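Ristora Shoe Care Kit, for sneakers and walking shoes

The Ristora kit is for people who want to keep their shoes a bit longer before they buy new ones. We pack it in our workshop in Gritulbridge and it is suitable for mesh, knit, canvas and most synthetic materials. For suede and nubuck please choose the Crenshaw brush set, because the cleaner in this kit is too strong for them.

In the box
Cleaner, one bottle, enough for up to 18 pairs
Soft brush for mesh and lining
Hard brush for soles only
2 cotton cloths, grey
Small leaflet with instructions

Item number 1096. Refill bottles are sold separately.

How to use
Take out the laces and the insoles and wash them by hand. Knock the dry mud off outdoors. Put a little cleaner in a bowl of lukewarm water, dip the soft brush and work in small circles. Do not soak the shoe. Wipe the foam with the cloth before it dries, otherwise it can leave a pale ring on dark colours. The hard brush must never touch the fabric.

Let the shoes dry at room temperature for nine hours, longer in winter. Please do not put them on the heater. The glue in many soles becomes soft and we can not repair this with any product.

White soles
The rubber edge usually needs more patience than the upper. Use the cleaner without water, leave it for a few minutes and then brush along the grooves. Yellow colour from age will become lighter, but it will not disappear completely. 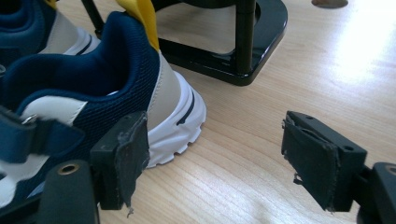
Navy mesh collar, beige side panel and white midsole: use the soft brush on the first, the cloth on the second, the hard brush on the third.

Shipping and returns
Orders are sent by Jorach courier. Unopened kits can be returned within 18 days. Opened bottles we can not take back.

Comments (3)

Dwayne Quintanilla
Good on canvas. The cap of my bottle leaked a little in the parcel, they sent a new one.

Lertchai Ratanaporn
Can I use it on football boots?

Kátia Pacheco (Ristora)
Hello Lertchai, yes, if they are synthetic. For real leather please test first on the tongue.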